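Read this section before you connect the Brernby battery unit to your rooftop panels. The steps are the same for the small and the large cabinet.

## 3. Setting the reserve level

The reserve is the part of the charge that the unit keeps for a blackout. From the factory it is set to 50 %.

1. Switch the inverter to **Standby** and wait until the green light stops to blink.
2. Open the menu **Storage > Reserve**.
3. Choose the value with the arrow keys. The highest permitted value is 85 %.
4. Press **OK** and hold it for 3 seconds. The display shows the new value.
5. Switch the inverter back to **Auto**.

> **Caution:** Do not open the grey cover of the DC isolator. Only a licensed electrician may work behind it, also when the panels are in shade.

Many households leave the reserve at the factory value for the whole year. If your area has storms in the winter, it is better to raise it before the season begins and to lower it again in spring.

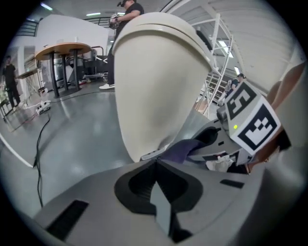
Eilidh Imrie wrote to us that step 4 did not work for her until she removed the key lock, and she asked that we mention it in the manual. The key lock is on when a small padlock is shown beside the clock. Press both arrow keys together to remove it, then repeat from step 2.

**Note:** After a change of reserve the unit may take power from the grid in the evening, to reach the new level. If you pay a peak tariff, make the change in the morning.

### 3.1 If the value is not saved

- Check that the inverter is in Standby. In Auto the menu can be read, but it does not store anything.
- If error **E2** appears, the data cable to the Ostska meter is loose or connected to the wrong port. See section 5 for the colours of the wires.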